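What an Open Day Should Show

I went to the open day at the Jusari workshop expecting a show, and for the first half hour I got one. There was a talk with slides, a long table of brochures, and a screen playing a loop of the best moments from the past year. If I had left then I would have written a different piece, or none. What changed my mind was the part of the building where people were just doing their jobs.

The project on view is called Plarano. The idea is to teach machines to handle household things by having people do the handling first, using grippers held in the hand. A person picks up an object, moves it, wipes it, puts it down. The tool records what it sees and how it moved. Later a robot is trained on a large pile of these recordings. The staff told us they had set a target of 2,000 recordings for the book-handling set by the end of August, and that 653 of them were finished.

I have been to a fair number of robot demonstrations. Most follow the same plan. A machine stands behind a rope. Somebody presses a key. The machine does one thing, slowly, and people clap. Visitors go home either impressed or let down, and in both cases they have learned very little, since they have no idea what it took to get that one thing to happen.

At Jusari the rope was there, but it was around the coffee. We were allowed to stand a few feet from the people working. Each of us was asked to keep quiet during a take and to keep our bags off the floor. The task that afternoon was cleaning and handling a thick old-looking book with a hard red cover, a much better choice of object than the foam blocks I usually see. A book is heavy and can swing open when you least want it to.

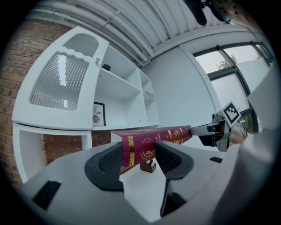
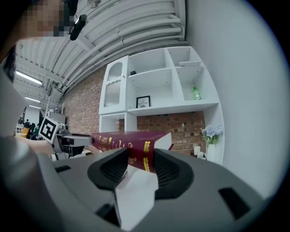
Page last changed: July 14, 2018

What struck me first was how dull it was, and I mean that as praise. The person doing the work would grip the book, go through the motion, let go, and start again. In the picture with the tissue, the tissue and the book are held between the same two fingers. Try that at home with a pair of kitchen tongs and you will see why it needs practice. I was given a turn on a spare tool after the takes were done, and I dropped a paperback twice before I managed to turn it over.

My argument is that this is what an open day should be for. The public is asked to have opinions about automation all the time. We are asked whether we want it in hospitals and in our parents' houses. Yet what we are shown is nearly always the finished trick, picked by the people who are selling it. An hour of watching someone repeat a small chore told me more about where household robots stand than any of the films I have seen. It told me that the skill comes from people, and that it is gathered one try at a time.

It also raised questions that the slides did not. Who are the people doing the recording, and how are they paid? How long is a shift? I asked, and was told that a session runs 69 minutes with a break after it. That is an odd number, and the explanation had to do with battery life and the time it takes to copy files. I would have liked to see the pay discussed as openly. If a robot is going to be sold on the strength of what these workers can do with their hands, their terms ought to be part of the tour.

There is a case against this kind of visit, and I don't think it is silly. A company called Ccori, which ran its own open day last year, closed its work area to visitors on the grounds that an audience changes how people move. That may be so. I certainly moved differently with a line of strangers behind me. But Jusari handled it by keeping groups small -- there were 29 of us over the whole afternoon -- and by marking the takes made in front of visitors so they could be left out later.

The other complaint is that dull work makes people lose interest. I saw a few visitors drift back to the brochures. Most stayed. A boy near me asked why they did not just use one book over and over, and the answer, that a robot would then only know about that book, was the clearest account of the whole subject I heard all day.

Ramex, the group that arranges these visits in our area, plans more of them and has asked for suggestions. Mine are simple. Cut the talk to ten minutes. Drop the film loop. Let people try the tool before they watch, so they know how hard it is. Put up a sheet with the number of takes that failed next to the number that were kept.

I asked for that last figure and did not get it. I would go back to hear it.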